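# Wrist cam demos on PC teardown: how many, and do the failed ones count?

Tags: demonstrations, wrist-camera, teleop, data-cleaning

Posted 08/06/2021

Ok so, trying to keep this short. We're collecting demos for a desktop disassembly policy. Teleop, one arm, parallel-ish gripper, wrist camera only for now. Task list is RAM out, CPU out, drive out, unplug SATA, unplug the power headers. Project is called Rugemalira internally, so if you see that in the logs I paste later that's all it is.

State of things: 1778 episodes recorded, 741 that I'd call clean. The rest are a mix – operator gave up, gripper got in a weird pose, cable moved in a way that had nothing to do with the task, recording stopped early. I've been throwing all of those out. My labmate says I'm throwing out the good stuff.

View during a cable reach looks like so, case on its side, memory slots empty:
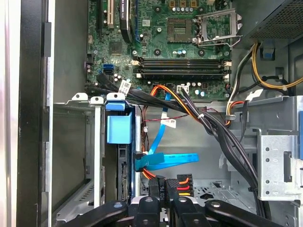

Policy does ok on the big rigid things. Drives fine, brackets fine. Cables are where it dies. It goes for the wrong one maybe half the time, and when it goes for the right one it grabs too far from the plug. I think part of it is that everything crosses everything. You've got the black bundle running diagonal with the orange one merging into it, and then white label tags on two of the wires, and I swear the policy has learned to go to the white tags. Operators like to reach near the tags because they're easy to spot, so thats probably in the data.

What I've tried:

- more episodes on cables only (helped a bit, then stopped helping)
- cropping the image tighter around the fingertips (worse)
- dropping every episode longer than 40 seconds (worse, and I lost a lot of the cable ones)
- language labels per episode, like "unplug the blue SATA cable" (no change that I can measure)

Training is behavior cloning with short action chunks, nothing exotic. Labels come out of Plenex, which we use for the episode review, so each episode has a pass/fail and a free text note. The notes are bad. Half of them say "ok".

Questions really:

1. Keep the failed episodes or not? If keep, which part?
2. Should we rearrange the cables between episodes or leave the case alone so it sees the same thing many times?
3. Is wrist only a dead end for this? Adding a fixed camera means redoing the mount and I'd like to not.

Here's another view, a bit higher up the board:
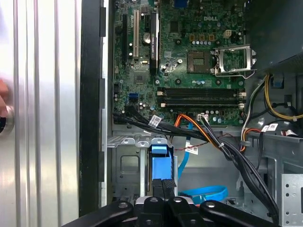 Also we've got one type of case so far. There are more coming in September but the deadline for a first result is before that, so assume one case type. I can post the config if somebody wants it, it's long.

---

## 2 answers

### Tineke Verbeke – accepted

Your labmate is partly right. Going through your questions in order.

**Failed episodes.** Don't keep or toss whole episodes. Split them. Most of what you call a failure is a fine approach followed by a bad grasp, and the approach is still worth training on. We did this by hand for a connector task at Gilteo. One person scrubs through, marks the last timestep where the operator was still doing something you'd want copied, cut there. It's dull work. Takes less time than recording new ones though.

The ones to really dig for are recoveries. Operator misses the plug, backs off, comes in again, gets it. If your reviewer marked those as fail because of the miss, you've removed the only examples that show the policy what to do after a miss. Then at run time it misses once and it's somewhere it has never been. Your 40 second cutoff would have killed exactly these, so I'm not surprised it got worse. Undo that first.

One warning. If you keep a recovery, cut out the bad reach that comes before it, or mask the loss over those steps. Otherwise you are teaching it to miss.

**Cables.** Rearrange. Definitely. With one case and the cables always lying the same way, it memorizes a path in space and the picture hardly matters. Push the bundle over, flip the loops, route one cable behind another. Do it before every episode and don't let the operator pick the arrangement, they'll make it easy for themselves without meaning to. We had a sheet with arrangements on it and went down the list.

On the white tags: test it before you believe it. Take a held-out episode, move a tag (or tape a fresh bit of white label onto some other cable), run the policy with everything else the same. If the arm follows the tag you have your answer. Fix is the same as above, move the tags between episodes, and tell operators to grasp at the plug body. Put that in the written instructions. If two operators grip at different distances from the plug, the average of the two is a place on the wire that's no good to anyone.

**Wrist only.** Not a dead end, but look at how much of the plug you can still see in the last few centimeters. Replay ten cable episodes and pause right before the fingers close. If *you* can't tell which connector is about to be gripped, the policy can't either. In that case a fixed camera helps with choosing the cable, and the wrist one does the final alignment. If you can tell, spend your time on the data.

Language labels: they do nothing if every layout only ever has one cable that gets unplugged. You need the same arrangement with different instructions. Same layout, five episodes, five different targets. Then the label carries information.

And fix the notes. Swap the free text for a short list of tags – missed grasp, wrong cable, recovered, operator quit, recording cut. "ok" is useless six weeks later.

> **Comment from the asker:** the same layout / different target thing is so obvious now that you say it. We always did drive cable first becuase it was on top. Restoring the long episodes tonight.

> **Comment, Tineke Verbeke:** Check the timestamps when you restore them. Long ones sometimes have a pause in the middle where the operator is thinking. Drop the steps with no motion or you get a policy that sits there.

> **Comment from the asker:** oh no. yeah it does that. It hovers over the memory slots and just stays

---

### Sharon Kombo

Just get more data? 741 is small. We had way more than that for bin picking on the Devomell line and still wanted more.

Also +1 for a second camera. Clamp one to the bench, doesn't have to be pretty. Only thing is it can't move after, we bumped ours and didn't notice and a whole batch was off. Draw around the base with a marker.

I wouldn't bother with the trimming tbh, filters are easier. Sort by length, by whether the gripper closed more than once, look at the outliers.

> **Comment, Tineke Verbeke:** Gripper closing more than once is a good way to find the recoveries, I'd use it for that. Wouldn't filter them out.

> **Comment, Sharon Kombo:** fair, meant find them not delete them

> **Comment from the asker:** ran the count. Episodes with 2 or more closes on a cable task, almost all of them were in my discard folder. Going through them now, will update when I've retrained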